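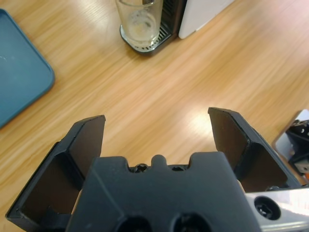
FLUDELDEN, 7 Nov 2022. The company Steiner has stopped all work with its two-armed coffee robot in Fludelden after one arm continued to move when the stop button was already pressed. No person was hurt. A drinking glass was broken and a technician was given the rest of the afternoon free.

Last updated: 16.40

Print this article | Send by e-mail

The robot is part of the project Varnwood, in which Steiner wants to find out if a machine with two arms can do small kitchen work in places such as homes for older people. The task at the moment is to make a coffee: the robot must put a glass under the spout, start the machine, wait, and then bring the glass to a tray. The company planned 2000 runs of this task before the end of the year. The fault came at run 1567.

According to the report which Steiner gave to our newspaper, the right arm was on its way to the glass when the technician saw that it was too low. She pressed the red button at the side of the table. The left arm stopped immediately, as it should. The right arm went on for 11 centimetres, closed its gripper on the glass and pushed it over the edge of the drip tray. Only then it stood still.

"Eleven centimetres is not a lot when you hear it, but it is a lot when your hand is there," said Pirmin Gisler, who is responsible for the project at Steiner. "Her hand was not there. She follows the rule and stays behind the line. But we can't build our safety on the hope that everybody always follows the rule."

The broken glass was swept up and the table was cleaned. The fallen glass had coffee in it, and a part of it ran to the bases of the arms. Mr Gisler said that the cables were checked first, and that no liquid was found in the plugs.

The reason for the fault is known only in part. Each arm has its own control box, and the stop button must speak to both of them. The signal to the left box came through at the right time. The signal to the right box was also sent, but the program that moves the arm, with the name Brornilari, was at that moment busy with a new path and read the signal too late. For this case there should be a second way, a relay which simply takes the power away from the motors. In the right box this relay was stuck.
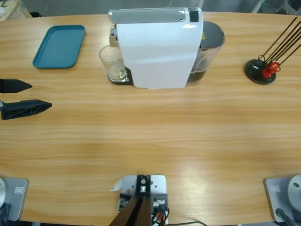 That two things failed together is what worries the engineers most. A late program alone would not have been dangerous, and a stuck relay alone would not have been noticed. Mr Gisler admitted that the second point is the uncomfortable one. The relays were tested in July, when the table was set up, and since then they were not tested again. In the maintenance plan a test was written after the last of the 2000 runs. "So it was planned, and it was planned too late," he said.

Steiner has now ordered new relays for both boxes, also for the left one, which works without problem. Parts and installation will cost 2000 francs. In addition the relay must be tested each morning before the first run, and the technician has to sign a sheet for it. The program Brornilari gets a change too: while it calculates a new path, it will look for the stop signal in between and not only at the end.

The company informed the labour inspection of the canton on the same day as the accident. The inspection confirmed by telephone that it received a report, but it did not want to say more before its own visit. It is possible that it will ask for a fence or a light barrier. Up to now there is only a yellow line on the floor of the workshop, behind which the staff must stay when the arms have power.

For the work itself a fence would be a difficulty. The robot learns a part of its movements from a person who guides it, and this person has to see from near how the fingers come to the glass. Glass is, according to the team, the hardest thing on the table. It is clear, so the cameras lose it easily against the dark grate of the coffee machine, and the fingers must hold it firmly enough without breaking it. In the first weeks the team used paper cups, but these were pressed flat too often.

Nobody at Steiner believes that the project will end because of the fault. The runs which are missing can be done in a few weeks, if the inspection gives its permission. Until then the team wants to go through the recordings of all earlier runs and look whether the right arm stopped late at other times, when no glass was in its way and so no one noticed it. Mr Gisler expects that they will find some. 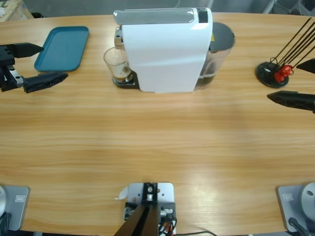

The coffee table of the Varnwood project, with the grippers of both arms above it, the left one open. Photo: Steiner

He also wants to speak with the two homes in the region which have shown interest in the robot. A visit of residents to the workshop was planned for this month and has been moved to a later date. "I will tell them exactly what happened," he said. "If they then do not want to come any more, I must accept it."

The technician is back at work. She did not want to be named in this article, but she let us know through the company that she was more angry about the relay than afraid of the arm.

Reader comments (4)

hb_fludelden
I worked with presses for most of my life. We tested the emergency stop at the start of every shift and it took less than a minute. I am surprised that a modern firm has to discover this again.

Margrit
Good that nothing happened to the young lady. My mother lives in one of the homes and she would like the coffee robot very much, she complains all the time that the coffee comes too late. But please first repair it!

relais77
The article says the relay was "stuck". Welded contacts or mechanical? This makes a big difference. With welded contacts you must ask which current went through it, and then a new relay of the same type will do the same again. And why only one relay? Two in series with monitoring is normal.

Margrit
@relais77 I do not understand a word but it sounds like you should call Mr Gisler.

Print this article | Send by e-mail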